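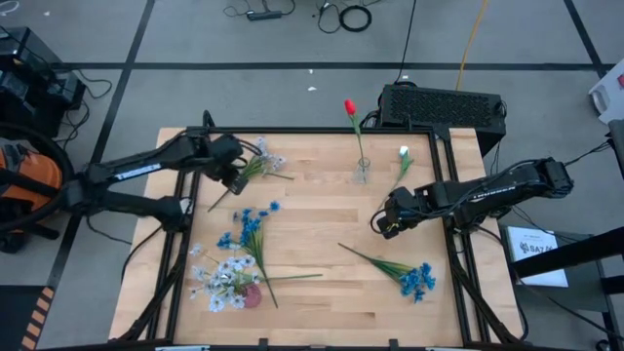

Kunstblumenzweig in Blasslila und Weiß mit grünen Blättern.

»Staub ist das eigentliche Geschäft«

Yaowalak Chantharasri vermietet Kunstblumen an Hotels, Praxen und Bestattungsinstitute. Ein Gespräch über Stiele, Waschtage und die Frage, wann eine Blüte zu schön ist.

Freitag, 30. Januar 2026

Im Hof hinter dem ehemaligen Möbellager stehen zwei Lieferwagen, beide mit offener Heckklappe. Yaowalak Chantharasri trägt Kartons hinein und will erst fertig einladen. Nach einer Viertelstunde sitzen wir in ihrem Büro, das zur Hälfte aus Regal besteht. Auf jedem Fach klebt ein Zettel mit Pflanzenname, Farbe und dem Jahr des Einkaufs.

2617 Stiele stehen derzeit im Bestand, das zeigt die Liste auf ihrem Bildschirm. Davon sind 1632 vermietet, der Rest wartet auf Reinigung, auf Reparatur oder auf den Frühling. »Frühling ist bei uns im November«, sagt Chantharasri. »Da bestellen die Hotels, was sie ab Februar in der Halle haben wollen. Wer im Februar anruft, bekommt, was übrig ist.«

Gelernt hat sie Floristin, mit echten Blumen. Acht Jahre stand sie in einem Laden am Bahnhof. Die Umstellung sei ihr schwergefallen, sagt sie, vor allem wegen der Kolleginnen von früher. »Eine hat ein halbes Jahr nicht mit mir geredet. Für sie war Kunstblume ein Schimpfwort. Ich habe das verstanden. Wenn man an die harten Plastiknelken aus den Achtzigern denkt, hatte sie recht.«

Den Anstoß gab eine Arztpraxis. Dort waren wegen der Allergiker keine frischen Sträuße im Wartezimmer erlaubt, und die Leiterin wollte trotzdem etwas auf dem Tresen haben. Chantharasri kaufte auf eigene Kosten ein paar Bund Textilblumen, band sie wie einen gewöhnlichen Sommerstrauß und tauschte sie nach sechs Wochen gegen andere aus. Aus dem Tausch wurde ein Vertrag. Die Praxis ist bis heute Kundin.

Das Material kommt zum größeren Teil von Tetex, einem Hersteller, mit dem sie seit der Gründung arbeitet. Die Blütenblätter sind aus Polyester, die Stiele aus Draht mit Kunststoffmantel. Seide, nach der viele Kunden fragen, führt sie nicht. »Seidenblume sagt man halt. Echte Seide nimmt Feuchtigkeit auf und wird in der Sonne brüchig, das kann ich niemandem ins Schaufenster stellen.« Empfindliche Farben hat sie trotzdem im Lager. Lila bleicht am Südfenster schnell ins Graue, Weiß wird gelblich. Bei Grün sei es umgekehrt, da wirke neue Ware oft zu satt, und sie lege die Blätter absichtlich ein paar Tage ans Licht.

Woran erkennt man eine schlechte Kunstblume? Chantharasri zieht zwei Rosen aus einem Karton und legt sie nebeneinander. »Schauen Sie nicht auf die Blüte. Die Blüte können inzwischen alle. Schauen Sie auf den Übergang vom Stiel zum Kelch.« Bei der einen Rose ist dort eine scharfe Naht, bei der anderen läuft die Farbe weich aus. Die zweite kostet im Einkauf das Vierfache.

Und dann gebe es noch den Fehler, alles gleich perfekt zu lassen. In einem echten Strauß ist immer etwas schon verblüht oder noch geschlossen. Ihr Mitarbeiter Ekkachai Phromma biegt deshalb jeden Stiel einzeln nach und nimmt aus manchen Blüten Blätter heraus. Er kommt aus der Theaterwerkstatt und hat dort Kulissen bemalt. »Auf der Bühne reicht es, wenn es aus zehn Metern stimmt«, sagt er, als er mit einem Eimer durchs Büro geht. »Auf dem Empfangstresen steht einer mit der Nase davor.«

Der Eimer gehört zum Waschtag. Jeder Stiel wird zwischen zwei Einsätzen gereinigt, erst mit dem Pinsel, dann in lauwarmem Wasser mit wenig Spülmittel, danach hängt er kopfüber im Trockenraum. »Staub ist das eigentliche Geschäft«, sagt Chantharasri. »Die Leute könnten sich die Blumen ja selbst kaufen. Aber dann stehen sie drei Jahre auf dem Schrank und keiner fasst sie an.« Im vergangenen Jahr hat sie 1679 Euro allein für Pinsel und Trockengestelle ausgegeben. Ihr Steuerberater habe zweimal nachgefragt.

Beim Thema Umwelt wird sie vorsichtiger. Polyester bleibt Polyester, das räumt sie ein. Wie die Bilanz gegenüber eingeflogenen Rosen ausfällt, wisse sie nicht, und sie werbe auch nicht damit. Ausgemusterte Stiele zerlegt die Werkstatt. Der Draht geht zum Schrotthändler, brauchbare Blätter kommen an andere Zweige, die Blüten landen im Restmüll. Mit dem Großhändler Cerkar spricht sie gerade über eine Rücknahme, bisher ohne Ergebnis.

Am schwierigsten findet sie Trauerfeiern. Anfangs hat sie solche Aufträge abgelehnt. Inzwischen stattet sie zwei Bestattungsinstitute aus, allerdings nur die Räume für die Gespräche. Auf den Sarg legt sie keine Kunstblumen. »Da gehört etwas hin, das vergeht. Das ist meine Meinung, das kann jeder anders sehen.«

Zu Hause hat sie übrigens frische Tulpen auf dem Küchentisch, jede Woche vom Markt. Ihre frühere Kollegin verkauft sie ihr, die beiden reden längst wieder miteinander. Rabatt bekommt sie keinen.

Draußen hupt der Fahrer. Ein Hotel hat für den Nachmittag neun Gestecke bestellt, und im Wagen fehlen noch die Vasen.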